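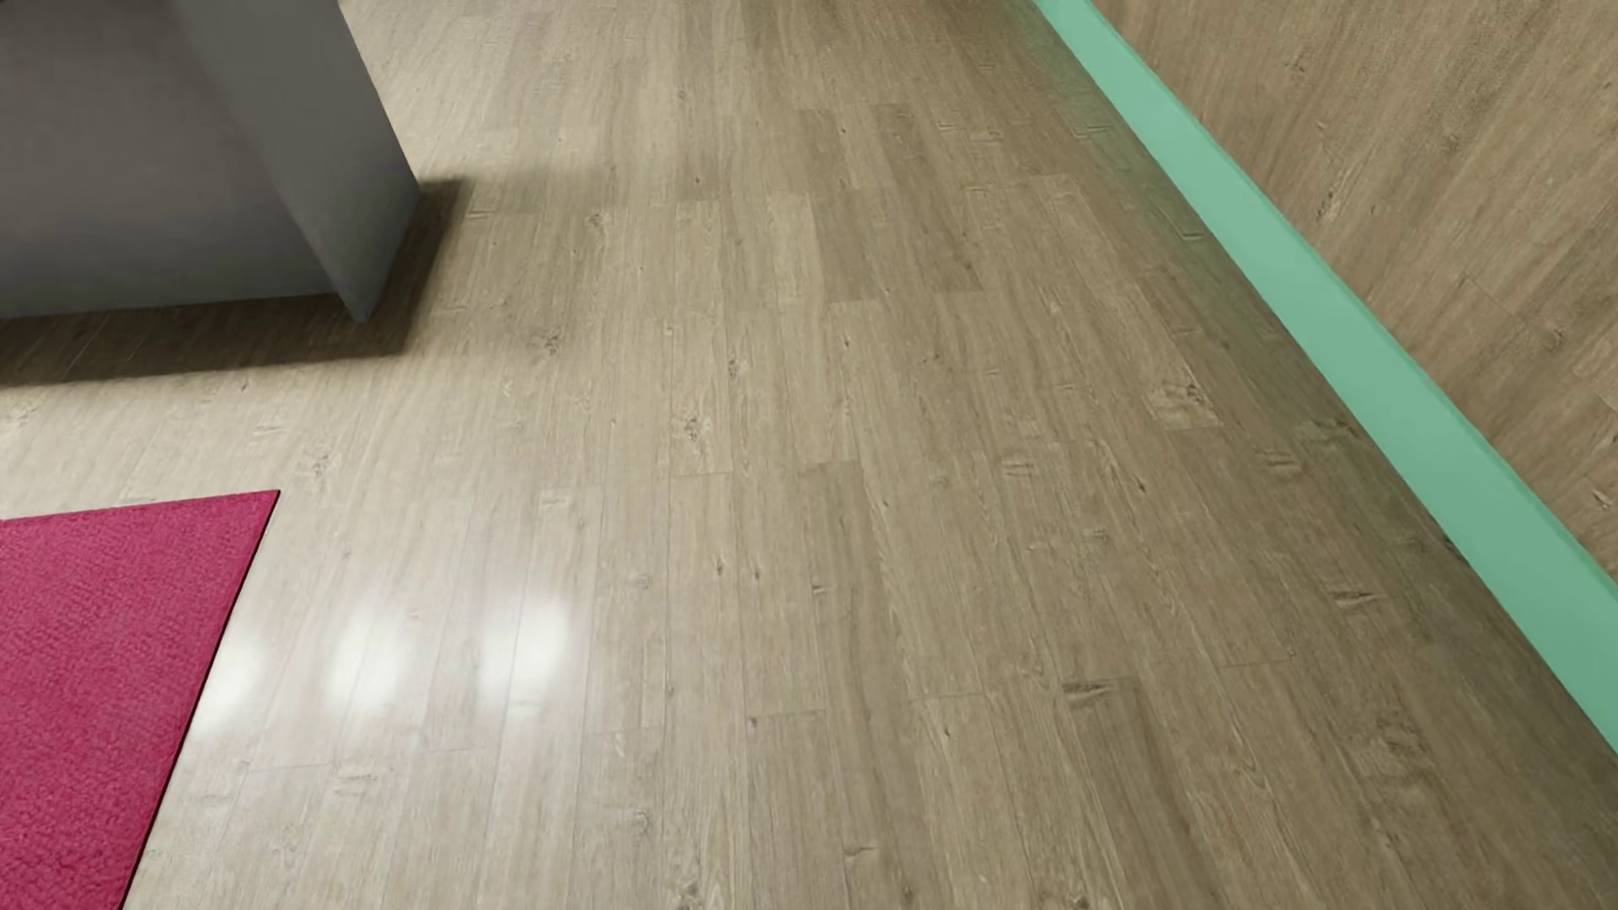
Häufige Fragen: Haushaltsroboter und Hilfsroboter in der Werkstatt

Stand: 18. Januar 2023

Kann ein Roboter heute schon den ganzen Haushalt übernehmen?
Nein. Einzelne Aufgaben sind lösbar, eine Kette verschiedener Aufgaben in wechselnden Räumen ist es bisher nicht. Am weitesten ist die Bodenreinigung. Teppichkanten, spiegelnde Dielen und der Schattenbereich unter Möbeln bleiben auch dort typische Fehlerquellen.

Warum wird so viel in der Simulation getestet?
Ein Durchlauf im Rechner kostet wenig und lässt sich exakt wiederholen. Für das Projekt Lorkdale haben wir im Dezember 1497 simulierte Durchläufe ausgewertet, verteilt auf 24 Raumvarianten. Geändert wurden Bodenbelag, Licht und Möblierung. Reibung, nachgebende Stoffe und Flüssigkeiten bildet die Simulation nur grob ab – Ergebnisse zum Wischen oder Wäschefalten sind daher mit Vorsicht zu lesen.

Welche Arbeiten in der Küche sind realistisch?
Gegenstände mit fester Form von einer freien Fläche aufnehmen und an einem bekannten Platz ablegen. Schwieriger sind Glastüren, grifflose Fronten und Spülbecken aus Metall, deren Reflexionen die Tiefenmessung stören. Eine Kücheninsel verdeckt einem stehenden Betrachter außerdem die Sicht auf den Boden dahinter. Ein humanoider Roboter passt von der Bauform her an normale Arbeitshöhen, löst aber keines dieser Wahrnehmungsprobleme von selbst.
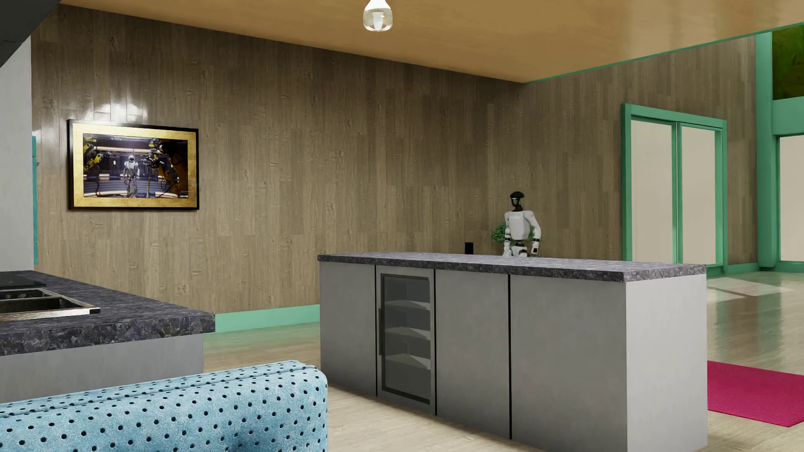 Nia Mostyn merkt dazu an, die Bauform werde überschätzt: Für das Einräumen eines Kühlschranks genüge ein Arm auf fahrbarer Basis, zwei Beine verbrauchten vor allem Energie und Rechenzeit. Wir teilen das für ebene Böden. Bei Stufen und Schwellen fällt die Abwägung anders aus.

Und in der Werkstatt?
Dort ist die Lage günstiger. Teile liegen in definierten Behältern, Wege sind markiert, das Licht ist konstant. Im Versuchsaufbau Kurkach bestückt ein Arm eine Vorrichtung mit 32 Teilen je Charge. Das Fegen und Aufräumen zwischen den Chargen erledigen weiterhin Menschen.

Wann lohnt sich eine Anschaffung?
Für Privathaushalte derzeit nur bei Einzweckgeräten. Für Betriebe ab sechs gleichartigen Arbeitsplätzen – darunter überwiegt der Aufwand für Einrichtung und Wartung.

Verwandte Themen
Greifer im Vergleich: Sauger, Zange, Hand
Gwilliam: Prüfprotokoll für Bodenbeläge
Tiefenkameras und spiegelnde Flächen
Lorkdale: Zwischenbericht

Kontakt | © 2023 Technikstelle Zindetdale | Nach oben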